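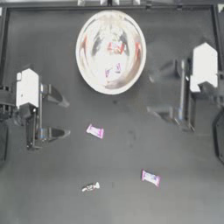
How long does a bowl of lollies last in a house with one person in it?

About as long as the person can keep finding reasons to walk past it. Mine has lasted since March, and I am enormously proud of that.

The bowl came from the market at Nirnthorpe, from a stall that sold nothing else made of metal. Stainless steel, and so shiny inside that you can't drop a single sweet into it without getting a whole party of colours up the sides! I paid 13 dollars and carried it home on the bus in my lap, and the woman beside me looked into it the whole way to Ledholm, fixing her fringe.

I filled it that night. My aunt used to say a bowl on the table was an invitation, and you had to mean it. So the rule of the flat was that anybody who came to the door got one, and I could only have one if somebody else was having one too.

Well! I had no idea how many people come to a door. The man who read the water meter took a purple one and came back up the stairs for another (he said the first was for his daughter, and I chose to believe him). The girl from 500, across the landing, only liked the red. The boy with the parcels took his without looking, every time, and every time it was a wonderful surprise to him. I'd hear the wrapper going all the way down to the street.

I ate more lollies that autumn than I had in ten years, and all of them in company.

Then the rain set in and the lift stopped working, and the stairs did what stairs do. Fewer knocks. The bowl went down slowly, then hardly at all, until there were two little purple and white ones lying side by side at the bottom and something red up the slope from them, and I started giving the grey table a wipe each evening just to be near it.

I could have eaten them. I want that noted.

Instead I put on my good coat, took the bowl under my arm and went across the landing to 500. She opened the door in odd socks with a pencil in her mouth.

"It's not your birthday, is it?" she said.

"No," I said. "I've got a red one left."

She looked in, and there we both were, upside down and very wide, grinning like anything. She put the kettle on. I took a purple, because the rule is the rule, and it was the best lolly I have ever had in my life.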